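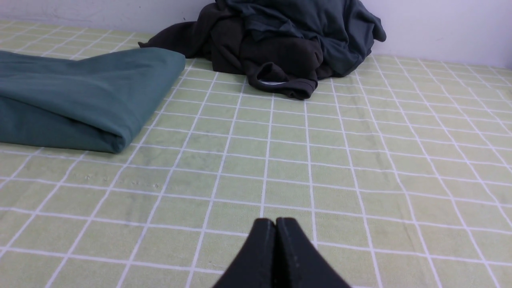 Which finger set folds a t-shirt better, the Sison wedges or the Favel flats?

The Sison wedges, by a good margin, as long as the camera at the wrist is up to it. Details below, and the Favels are not out of the running for other jobs.

Notebook, October, started 9:40

Goal for today: same two arms, same controller (Larorik, firmware left alone since the last entry), swap only the fingers, and get a fair look at how each set picks a single layer of cotton off the gridded cloth. Védís wrote the fold routine and I am not touching it. If a fold goes bad I note it and reset by hand.

Setup notes, mostly for Braulio, who takes the bench tomorrow:

Gripper zero redone on both sides with jaws shut. Left read 13 counts off from what we had stored, right was fine. I saved the new value under the old name, so pull the config before you start or you will chase a ghost like I did last month.

Controller loop at the usual rate. Logged 2,362 grasp attempts in total now, counting everything since we began keeping the file. It's getting to be a nice pile of data!

Favel set, morning

Flat pads, wide contact, very gentle. I really wanted these to win. They hold beautifully once they have the cloth, and a sleeve doesn't slide out on the lift. Getting the cloth in the first place is the trouble. The flat tip pushes a wave of fabric ahead of it and by the time the jaw closes you have three layers or none. I tried coming in at a steeper angle, which helped on the hem and did nothing at the shoulder seam. Slower approach: better, but the whole fold takes so long that you could go and get coffee (I did).

Swapped fingers before lunch. Four screws a side, and the Sison ones go in with no shims at all, lovely bit of machining.

Sison set, afternoon

Oh, these are good. The narrow tip gets under an edge with hardly any wave. First proper fold was on the green shirt, body laid out, one side over, and the left arm took the crease without dragging the sleeve flap along. I ran it again straight away because I didn't believe it, and it did the same thing.
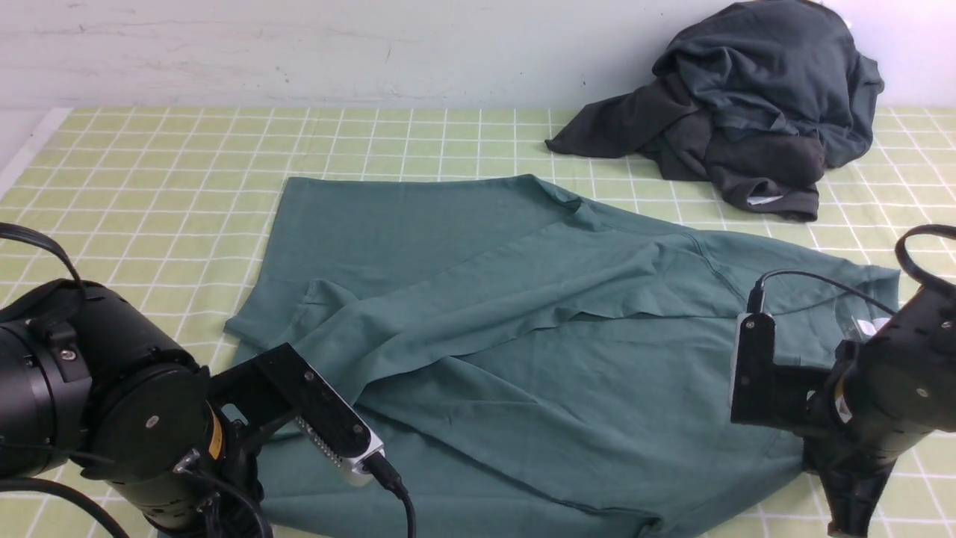

The weak spot is force. With so little contact area the wedge will slip if the close current is too low, and it pinches a hard little peak into the cotton if it's too high. I ended up with close current at 7 on the Larorik scale for the green shirt. Heavy fabric will want more, and I haven't tuned for it. Védís thinks we should ramp the current during the lift and leave the close alone. I like that idea a lot and it's maybe an hour of work.

Also noticed the right arm arrives at the neckline a touch later than the left arrives at the crease. It's the same lag with either finger set, so I'm calling it a controller thing. It only matters when both grippers have to pull together, and then you get a small twist in the body of the shirt. Putting it on the list.

Wrist cameras

Compared the Warnness wrist view against the overhead view for finding edges. Overhead is great for the whole shirt and poor near the jaws, where the arms and cables get in the way. At the wrist you see the rolled edges properly, even with the fingers blurred. Exposure is fixed on both and I'd keep it that way. On auto, dark cloth in the background pulled the brightness around and the edge finder went silly.

The grid on the cloth turned out handy for checking camera tilt. The wrist image has the wall line running slightly uphill to the right, so I used that as my quick check that the mount hadn't shifted after the finger swap. It hadn't.

File size for the afternoon run was 3,356 MB, so clear some space on the bench machine first.
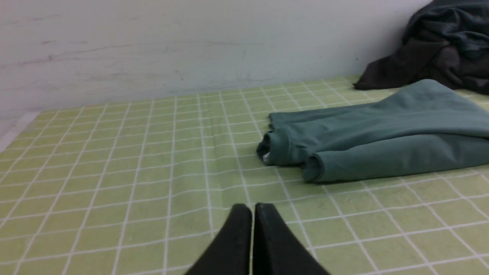 To do next

1. Braulio: repeat the sleeve fold with the Sison set, left arm leading, then right arm leading. Same shirt please.

2. Védís: current ramp on lift.

3. Me: look at the right arm lag with no cloth on it, just the two trajectories plotted together.

4. Try a thin rubber sleeve over the wedge tips. Might get us Favel grip with Sison reach, and I'm quite excited about it. There's a strip of the soft stuff in the second drawer.

5. Dark sweatshirt-weight cloth, both finger sets, once the ramp is in.

Stopped 5:15. Sison fingers left on, config saved.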